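Speaker notes – "Sorting by Size: Small Parts, Big Drawer"
Skekumholm makers' evening, 10 Mar 2018
Arash Nazari

**Before I start**
- Check that the people at the back can hear me.
- Bag of parts on the front table. Hand it round early, it takes ages to come back!
- Thank Kyung-hwa for lending me her drawer (and for letting me empty it).

**Opening (2 min)**

Who here has a drawer at home full of little round things? Caps, lids, feet off old furniture, spacers. Wait for hands. I love that drawer. I started on mine in February and I had such a good time that I did the Wullgate workshop drawers afterward, and those held 2645 pieces.

**Spread first, sort second**

Tip everything out on a bare table and spread it so the pieces aren't touching. Wood is lovely for this when the parts are white, they jump right out at you. Don't pick anything up yet. Just look for a minute – your eye does half the job for free.

*Tip the sample bag out here. Go slow.*

**Two colors, two sizes**

My favorite bit. Put down two mats in colors you can't mix up. I like yellow for one size and orange for the other, side by side at the top of the table with a strip of bare wood between them. Any two will do, though Kyung-hwa tried two blues and had to start over.

Decide which mat is which before you touch a piece, and say it out loud. Then one at a time, from the pile to the mat. If you can't tell whether something is small or large, leave it on the wood and come back to it when you have more to compare it with.

**Both hands**

Try it with a hand for each mat! It feels silly for the first 26 pieces or so and then you get a rhythm going. Ask for someone to come up and have a go. Let them finish, even if we run over.

**Questions I usually get**
- What about three sizes? Do two first, then split the bigger pile.
- Do lids and caps go together? In my house, yes. At Wullgate they fought about it.
- How many in one go? I stop at 200 and have tea.

Leave the last slide up during questions.
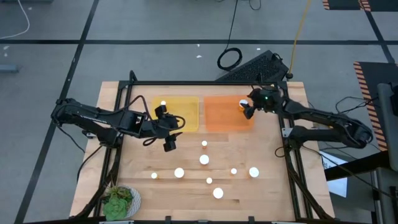

*Last slide: small and large white rounds on the wood, yellow and orange mats behind.*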